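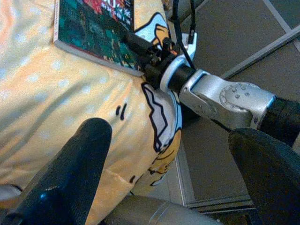
Why do we sleep?

Quick one today. Big question, short answers. Ready?

You spend hours and hours every night lying down with your eyes shut. Not eating. Not playing. Sounds like a waste of time, right? Nope. Your body is busy the whole night.

What your brain does

Your brain doesn't switch off. It sorts. All day long you pick up stuff – a new word, a song, how to tie a knot, what your friend said at lunch. At night the brain goes through the pile. Some things get kept. Lots get dropped. So if you practice spelling words and then sleep well, you often remember them better the next day. Try it!

What your body does

Growing, for one thing. Your body makes growth hormone, and a lot of it comes out while you are in deep sleep. Cuts and scrapes get fixed up too. Your heart slows down. You breathe slower. You get a tiny bit cooler, so covers feel nice.

The stages

Sleep isn't all the same. It goes in rounds.

Light sleep first. Easy to wake up from. Sometimes your leg jumps and you think you fell off a step. Totally normal.

Then deep sleep. Very hard to wake somebody from this one. If you do, they may be grumpy and talk nonsense.

Then REM. That's short for rapid eye movement, becuase your eyes dart around under your lids. Most of your big, weird dreams happen here. Your arms and legs mostly stay still, so you don't act the dream out.

Then round again, till morning.

How much do you need?

If you're 7, 8 or 9, doctors say 9 to 12 hours a night. Yes, more than grown-ups. You have more growing to do.

What about animals?

They all do it their own way. Dolphins sleep with half the brain at a time, so they can still come up for air. Horses can doze standing up. Bats hang upside down. Sea otters float on there backs, and some wrap themselves in seaweed so they don't drift off. 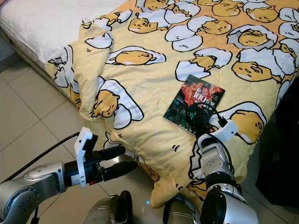

A comforter with sleepy egg yolks on it.

Can't fall asleep?

Things to try:

Same bedtime every night, even on vacation.
Screens off an hour before.
Room dark and a bit cool.
A book – a calm one. Save the scary one for daytime.
Breathe in slow, breathe out slower.

Still awake? Don't worry about it. Just lying there quietly is a rest too. And if it keeps happening night after night, tell a grown-up.

Words to know

Hormone: a chemical message your body sends to itself.
REM: the part of sleep with the most dreams.
Nocturnal: awake at night, asleep in the day. Like owls.

Next time on Kilano Kids: why do we yawn? (Bet you just did.)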